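Pestel workroom, laundry corner. Carrying on from the last page, where I ran out of room and had only got as far as the shelf.

So the plan was to get all the little packets out of their boxes and into one place, and I really thought it would take me until coffee. It did not! We have been buying in dribs and drabs (a box from Ondrejka, a bag of loose ones from Prodari, the odd handful that came in somebody's pocket) and every lot has its own idea of how big a packet should be. The drawer under the countertop was jammed so badly I had to work it open with a ruler, and what came out had been in there since well before my time.

First go at sorting was by what's inside. Bad idea, half of them I'd have had to read with a magnifying glass, the print is tiny. Second go was by wrapper, foil on one side and paper on the other, and that went much faster. You can do it by feel once you get going, and the reading can wait until the piles are small. If anyone repeats this, start there and skip my first hour.

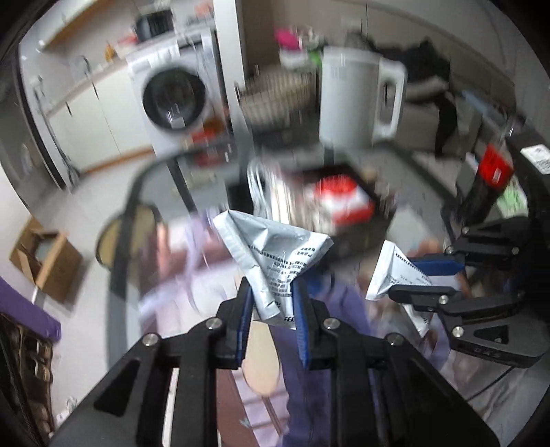 Pestel, January

Foil and paper packets both out now, with the black tray as the staging spot. I like the tray a lot. It's already got the red and white box and the white plastic bags in it, so whatever goes back to a cupboard goes through the tray first and I don't end up carrying things across the room one at a time. The cardboard box over on the left is staying open until the end of the job, please don't fold it up and take it to recycling (I know it's tempting).

Notes on the foil ones: they crumple as soon as you look at them, and once they're crumpled the small print is a pain. I've started flattening each one on the countertop with the side of my hand before it goes in a pile. Paper ones behave better and will stand up in a row if the row is tight enough. A shoebox lid holds 33 of the paper size, I counted because I want to order dividers and the dividers come in packs of 6.

The wooden spatula needs to go back to the kitchen drawer. Same with the white pitcher by the washing machine, unless someone is using it for measuring, in which case write on the whiteboard. The wicker basket can stay where it is, I think it's the right size for the finished packets if the dividers don't work out.

Cost so far is next to nothing. Dividers would be 730 for the big pack, which seems like a lot for folded card, so I'm going to cut 2 from scrap first and see if they hold up. (Whoever left the Binance notepad by the sink, I'm using the back of it for cutting templates, hope that's okay.)

Still to do: read the dates on the foil pile, wipe out the drawer, find the ruler again. Also ask whether the Prodari ones can come in the flat box next time

Workroom notebook, Pestel | Contact: ask at the front desk | © Pestel workroom | Back to top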